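ホーム 投稿 返信 メディア いいね

グリッパーの指先交換と原点合わせ、うちのセルでの手順を連投で残しておきます。前に書いたものはコントローラ更新前の内容なので、こちらを見てください。

対象は卓上の1台。ハンドは平行に開閉するリンク式の2本指で、手首カメラ付き。架台はFjeldの古いもの、指先パッドはAllicoから取っている。
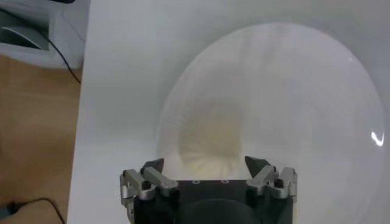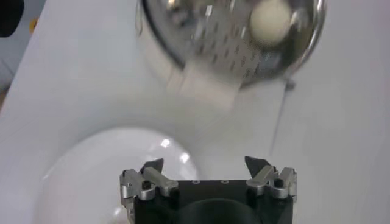

点検は毎回、指を開いた状態から始める。閉じたままだとリンクの根元側のねじに工具が届かない。手首カメラの2枚とも開いた状態で、黒い本体の左右に銀色のリンク、その先に暗い色の尖った指先が内向きに付いているのが分かると思う。見るのはまず左右の対称。片方だけ寝ていたら、パッドではなくリンク側のピボットを疑う。パッドの摩耗で角度まで変わることは、うちではまだない。

開いた位置で左右を見たら、指でパッドを軽くつまんで前後に揺する。ここでガタがあればねじの緩みか、ピボットのブッシュ。緩みなら締めて終わり。ブッシュなら部品待ちになるので、その日は軽いワークだけにする。

締めるときはアームの電源を落とす。非常停止だけで済ませない。以前Jonatan Moenさんに、非常停止中でもハンド側に電気が残っている構成があると言われて配線を追ったら、うちがそうだった。今はハンドの電源も一緒に落ちるように直してある。

パッドの交換は3か月ごと。回数で管理していた時期もあるけれど、カウンタが再起動で消えるのでやめた。カレンダーに入れておくほうが続く。

外したパッドは捨てずに袋に入れて日付を書く。左右も書く。左だけ早く減る時期があって、袋を並べたら進入角のずれだと分かった。並べなければたぶん気づいていない。

新しいパッドを付けたら仮締めのまま一度閉じる。先端同士が合うことを見てから本締め。先に本締めすると先端が食い違い、薄いものをつまむときに逃げる。

ねじ止め剤は弱いほうを使う。強いほうを使った人がいて(私です)、外すのに半日かかった。

次に原点合わせ。全開で20秒待ち、全閉で20秒待ち、もう一度全開。この間にモータの電流を見ておく。全閉側で波打つときはリンクにゴミが入っていることが多い。エアで飛ばすと奥に押し込むので、細いブラシでかき出す。

カメラの確認はその後。手首カメラの映像に本体上面の小さな丸穴が2つ写るので、それを位置の目印にしている。画面の下寄り中央に横並びで出ていればよし。片側に寄っていたらブラケットが回っている。画像処理の設定を触る前にブラケットを直す。順番を逆にして一日つぶしたことがある。

レンズはブロワーだけ。布で拭くのは油が付いたときに限る。

ここで一度、机の上の物の話。透明な器、白い器、金属のざる、この手のものは全部苦手な部類に入る。白い天板に透明だと縁がほとんど出ないし、金属は反射で縁が切れる。グリッパーの調整不良と間違えやすいので、点検のときは別に、縁のはっきりした濃い色のブロックで試す。

ブロックでつかめて器でつかめないなら、ハンドは触らない。照明か認識の側の話。Marisol Xolalpaさんがこの切り分けを紙にしてコントローラの横に貼ってくれてから、無駄にハンドをばらす回数が減った。

把持のテストはブロックを25回。つかんで持ち上げ、90度回して置く。回すのは手首のケーブルが突っ張らないかを見るため。直線の上げ下げだけだと引っかかりを見逃す。

1回でも落としたら、最初の対称の確認に戻る。続きからやり直すことはしない。

ケーブルについて。手首から出る線は、輪を作って余裕を持たせてから固定する。結束バンドはきつく締めない。被覆がつぶれて、断線が「たまに出る通信エラー」として現れるので探すのが大変になる。昨年12月のAteneckの停止はこれだった。ログを3日見ても分からず、線を換えたら止まった。

床に降りた線は点検のたびに通り道を見る。椅子の脚に踏まれている跡があれば、線を動かして椅子の位置も変える。

記録に残すのは、日付、作業者、パッドの袋番号、全閉時の電流、ブロックの結果。この5項目だけにした。前はもっと多かったが、多いと空欄が増えて、空欄の意味が分からなくなる。

質問をもらったので追記。グリスは要るかという件。うちのリンクには塗っていない。ブッシュが無給油のもので、塗ると粉を呼ぶ。Revettiの旧型は給油式だったと思うので、手元の型の取扱説明書を見てください。

もう一つ、Thanakorn Intarasukさんから。指先の角度が左右で少し違うが許容範囲はどこか、と。うちは数字で決めていない。全閉で先端が合い、ブロックのテストが通れば可としている。数字で決めたい場合は、閉じた状態で隙間ゲージを入れるのが早いはず。

今回の点検では右のパッドだけ本締めをやり直した。仮締めで閉じたときに先端がわずかにずれていたので。やり直した後のブロックのテストは落下なし。全閉時の電流も前回と同じだった。

次はブラケットの回り止めを作る予定。図面ができたらこの下につなげます。

タグ:ロボット保全/グリッパー/セル立ち上げメモ

お問い合わせ | © 2019 卓上セル保全メモ | ページの先頭へ戻る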